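Counter layout: toaster and toaster oven side by side, what clearance do you use?
Posted by Dinesh Vashisht, December 2018

dinesh_v
Moved into a unit with one usable run of counter and two outlets on it, both on the back wall. I need to place a two-slot toaster, a toaster oven, and a French press with its kettle. The cutting board also has to live out, as the cabinet under the counter is full. The manual for my toaster oven (a Vastimell) asks for clearance on all sides and says nothing about what counts as an obstruction. Does a second appliance count the same as a wall? What spacing are people running in practice?

pushpa_s
A second appliance counts. Treat it as a wall that also produces heat. My rule is one hand width between the oven and anything else, and two hand widths on the side with the vents. Check where yours vents first. Mine exhausts out the back near the top, so the side gap matters less than the rear gap.

fasil_abera
Agree on the rear gap. I disagree that the side gap matters less. The side panels on mine get hot enough after a long bake that I would not want a toaster cord draped against one. Route the cord away from the oven before you worry about the distance between the bodies.

The larger issue is load. If both outlets are on one breaker, you can't run both appliances together anyway. Find out which breaker feeds them before you settle on a layout.

dinesh_v
Same breaker. I tested it by turning it off, and both outlets went dead. So one at a time.

poonam.sandhu
Then spacing is only half the problem. You will be using them in sequence, and the second one goes on while the first is still cooling. I keep the toaster in front and the board behind it, flat. Bread comes off the board, goes forward into the toaster, and comes back to the board. Reach is short and crumbs stay in one area.

flurina
Board behind the toaster means reaching over a hot slot with a knife in your hand. I would put the board in front and the toaster against the wall.

poonam.sandhu
I don't cut there. I slice on the other side of the sink and carry the board over. Behind the toaster it is a landing surface. If you slice in place, your order is correct.

fasil_abera
Toaster against the wall puts it under the upper cabinets in most kitchens. Manuals generally tell you not to operate one there. Pulling it forward is the right call, even at the cost of some reach.

dinesh_v
Uppers cover the full run here, so forward it is. Next question is the top of the toaster oven. It is the only other flat surface I have. What do people keep on it?

pushpa_s
Nothing while it is on. When it is cold I use it for a folded towel or a sheet pan. The towel comes off before the oven gets plugged in. I leave the oven unplugged between uses so that there is a step in between.

flurina
Same, except no towel at any time. Cloth on a heating appliance depends on everyone in the house remembering. There is a bar on the sink cabinet for towels. A metal tray on top is fine when cold.

erthorpe_415
I bought an Erthorpe riser shelf to go over mine and took it back. It put the shelf too close to the top panel, and the legs used up the side gap I was trying to keep. If you go that way, measure leg to leg on the inside.

poonam.sandhu
For reference, my layout. Oven at far left, toaster forward, board flat behind it, press to the right of the toaster, utensil crock and mugs back along the tile. The wood piece standing at the toaster is a block in the shape of a slice of bread.
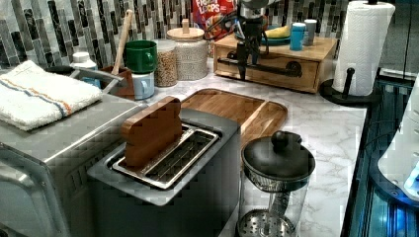

Flurina would still move the towel to a bar, and on that one point she has converted me as well, after reading this thread. Fasil.

dinesh_v
I can copy most of that. Does the press do all right next to the toaster? Mine is glass, and I have broken one carafe already by catching the handle with a sleeve.

pushpa_s
Turn the handle toward the wall when it is parked. I would also move it one more body width to the right and use the gap for nothing. The board can shift over behind it.

flurina
Mugs along the backsplash are fine if you drink from them daily. Otherwise they pick up grease from whatever you fry. Stack two at most.

dinesh_v
Going with oven left, toaster forward, board behind, press at the far right with the handle in. Towel on a bar. I will tape the positions on the counter for a week before I shorten any cords with clips.

fasil_abera
Use painter's tape. Masking tape left residue on my stone and it took a scraper to get it off.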